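Unit 4: How a College Becomes a University

Read before Wednesday. Bring the charter excerpt, on paper if you can stand it.

We left Lirness College last week as it usually left itself, short of money and sure of its own importance. It had been founded to train clergy and had drifted, by way of bookkeeping and surveying, into teaching nearly anything a family would pay for. The founders' portrait stayed up in the hall. Their curriculum did not.

Three terms you need to keep apart. A charter lets an institution exist. Accreditation says its degrees count somewhere else. A ranking says how it feels about its neighbors. Students mix up the first two on every exam, and college presidents mix up the last two in every speech.

The Amero reforms

Under Amero, departments replaced the old single course of study. Students could now choose, within limits, and the faculty discovered which of its lectures had been attended out of obligation. Fedoruk reads this as a victory for research. Hladun thinks it was mostly a fight over who got the new building. Read both. I lean toward Hladun, having sat through meetings about buildings.

Note what did not change: the Latin motto, the fees for late fees, and the rule that the library closes when people most want it.

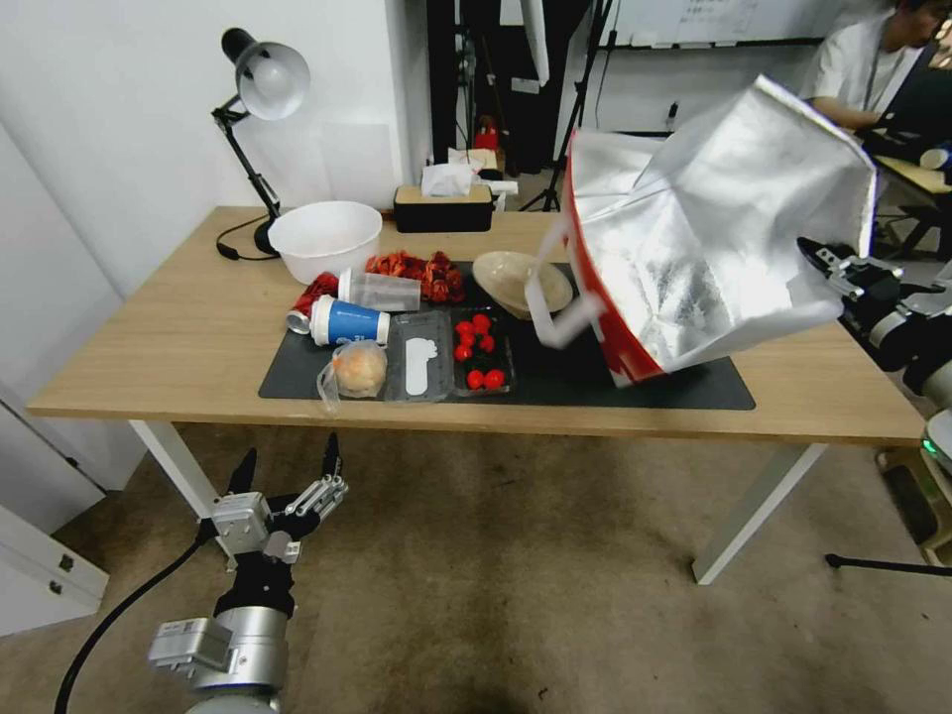 Desk lamp, food and containers on a table.

Town and gown

Enrollment stood at 855 before the reforms and passed 2000 after them. The town had not been consulted. Landlords did well, neighbors did not, and the college answered complaints with a free concert series. Pacheco's chapter is good on the boarding houses, where a good deal of the actual education seems to have happened. Page 94 has the letter from a landlady who wanted philosophy students charged extra for lamp oil.

Keep an eye on the McKinnon bequest. It paid for scholarships on the condition that the college stay small, and the trustees accepted it in the same year they broke ground on two dormitories. Demchenko calls this "flexible reading" - he is a polite man.

For discussion

Who gained from the elective system, and who simply got more paperwork?

Could Lirness have turned down the bequest? Argue from the charter, not from your feelings about trustees.

Written work: one page on Fedoruk or Hladun. One page means one side, in a type size I can read. Hand it in at the start of class.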